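Home News Business Local Opinion Subscribe

Kusville kitchen robot plan goes back for a second look

6 min read

KUSVILLE — The plan to put robots in the kitchens of Kusville's supported apartments will get another round of review before any money is committed, after a budget session in March left the basic question open: what, exactly, would the town be paying for?

The proposal covers 30 apartments at Ninddale, the complex on the east side of town where residents get daily help with meals and housekeeping. Under the plan, the town would lease two-armed household robots from Stikus, a supplier that has been pitching its machines to small towns in the region since last fall. The robots would put away groceries, clear counters and pick up things that have been dropped.

The lease price quoted to the town is $1,483 per machine per month. For 30 apartments, that is $44,490 a month, before training, insurance or repairs. The written offer has a page on each of those three. None of the pages has a dollar amount on it.

Stikus has built its case largely on simulation. The company runs its software in a computer-rendered home, with a kitchen and a living space, and says the hours logged there can stand in for much of the testing that would otherwise be done on site. Material from those runs takes up most of the appendix to the offer.

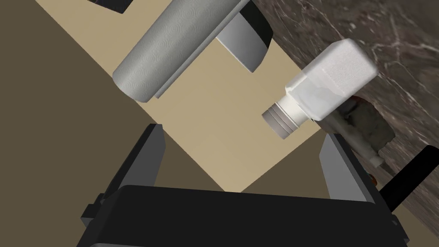
The open gripper in the simulated kitchen, with a white plastic bottle and a roll of paper towels beyond it.

Simulation is a normal way to develop this sort of machine, and a cheap one. A bottle that falls in software doesn't need to be mopped up. But the town is being asked to buy the result, and on that point the offer is thin. It gives a completion rate for "household object tasks" without saying which objects were used, how many tries each one got or what the software scored as a success. The town's purchasing office asked for the full list in writing. What came back was a revised brochure.

The brochure does say that 54 tasks were tested. It groups them under headings such as "tidy," "fetch" and "place." Placing a bottle on a counter and placing a bottle back in a crowded refrigerator would seem to fall under the same heading, though they are very different jobs for a person with a bad shoulder and presumably for a robot too.

Support staff at Ninddale were shown the material at a meeting before the budget session. According to the meeting notes, their questions were mostly about small things. Can it open a jar that has been closed too tight? Does it know that a wet counter is wet? What happens when a resident wants the cereal left out? Stikus answered that these would be "addressed during deployment." The notes don't say what that means, and they don't say who pays for the time.
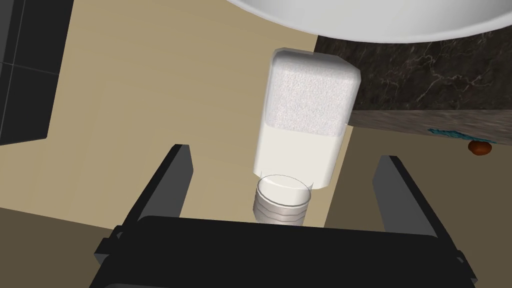
Liquids got the longest discussion. The town's own list of needs, drawn up two years ago for a different grant, puts spills near the top, along with pans left on the stove and food kept past its date. The Stikus offer mentions containers in several places. It never says whether they were full, half full or empty when the software handled them, or whether the simulation bothers with what is inside them at all. A half-full milk bottle shifts its weight when it is tipped. Anyone who has carried one in from the car knows that, and a buyer is entitled to know whether the robot does.

There is also the matter of the kitchens themselves. Ninddale was built in three phases, and the apartments from the first phase have galley kitchens with a walkway narrower than the floor space Stikus recommends. The company's site form asks for a clear turning area in front of every counter. By the complex's own floor plans, 12 of the 30 apartments don't have one. Moving a counter means moving the plumbing behind it, and no estimate for that has been requested.

Supporters of the plan have a reasonable point to make, and they made it at the session. Ninddale has had trouble filling evening shifts for more than a year. Residents who need something picked up off the floor after supper can wait 50 minutes for someone to come by. If a machine could cover even part of that gap, the argument goes, the lease would start to look less expensive.

It might. The trouble is that the offer doesn't claim to cover evenings. In the service terms, the robots are to be used "with staff present or on call," and the supplier's help line closes at 6 p.m. A town that is short of evening staff would be leasing equipment that needs evening staff. When this was raised, Stikus said the terms were standard and could be discussed. As of the session they had not been changed.

The budget office has set out what it wants to see before the item comes back. It wants a full task list with results for each task, including the ones that failed. It wants a price for repairs, and a limit on how much that price can go up in a year. It wants a trial in at least two occupied apartments, one of them with a galley kitchen, paid for by the supplier. And it wants to know what happens to the machines if the lease ends early, a point on which the draft contract says only that the equipment will be "recovered."

Stikus has agreed to the first request and says it is considering the third. It has offered a one-day demonstration at its own site as an alternative. That would be pleasant enough for the people who make the trip, but a demonstration at the seller's site on a day the seller chooses is close to what the town already has in the appendix. 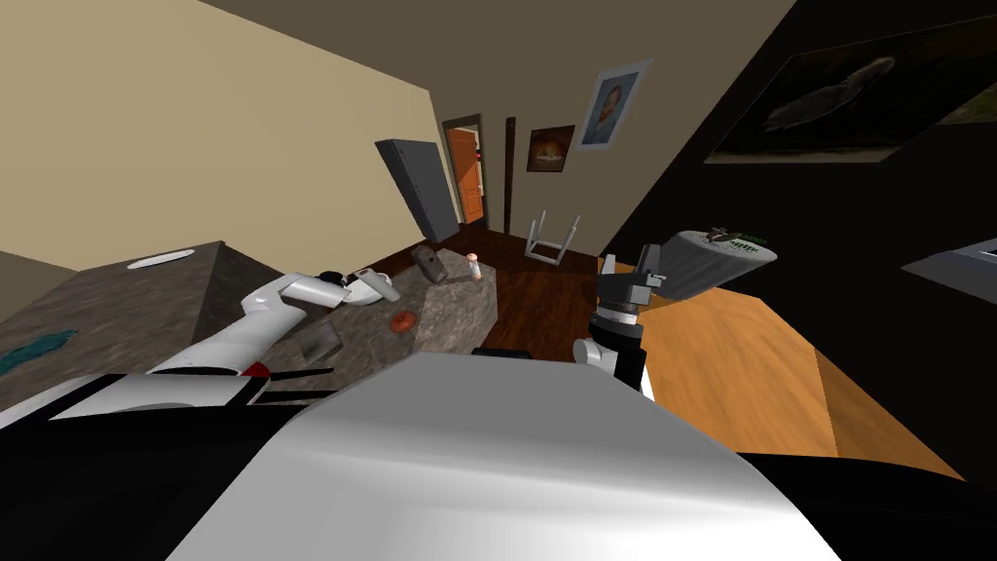
By the Local Government Desk

A second supplier has now entered the picture. Kubíček, which already services the dishwashers and laundry equipment at Ninddale, sent the town a short letter offering a different package: pull-down shelves, lever taps, motorized cabinets and a set of stove shutoffs, all bought outright. There are no arms in it and no software to speak of. The letter prices the work by apartment and includes two years of service.

The Kubíček offer wouldn't pick anything up off the floor. It wouldn't put groceries away either, although the shelves would let more residents do that for themselves. Staff at the meeting seemed interested, going by the notes, and one asked why the shelves hadn't been looked at first. The reply recorded is that the grant money under discussion is set aside for "automation."

That word has been doing a lot of work. The grant guidance defines automation as equipment that "reduces routine manual effort," which could describe a robot, a motorized cabinet or, read generously, a better can opener. The town's legal office has been asked whether the Kubíček package would qualify. If it does, the comparison changes a good deal, as the shelves would be paid for once and the robots would be paid for every month.

Some of the numbers in the Stikus offer also deserve a second reading. The savings table assumes that each machine is in use for five hours a day, every day, starting in the first week. It assumes no residents decline to have one. Asked informally in the winter, several did decline, some over privacy and some because they didn't want something that size in the kitchen. Take those apartments out and the discount for a full order goes away, which raises the price for everyone else.

The table also counts staff time saved without counting staff time added. Somebody has to charge the machines, clean them, report faults and wait for the technician. Stikus puts its response time at two business days for a machine that has stopped working. The offer has nothing to say about where a stopped machine is supposed to stand in a galley kitchen during those two days.

None of this means the robots can't do the job. They may be very good at it. The town simply hasn't been shown, and until the task list arrives it has a monthly price, a heading that says "place" and a great many renderings.

Residents can send comments to the town office through the end of the month. Printed copies of both offers are at the front desk at Ninddale and in the library, without the appendix, which was judged too long to print.

The item is expected to return with the summer budget revisions. The legal opinion on the grant wording should be ready before then.

Related

Ninddale evening shifts still short after pay change
What the grant guidance says about "automation"
Kusville library to keep late hours through summer
Laundry repairs at Ninddale finished ahead of schedule
Opinion: Lease or buy, read the last page first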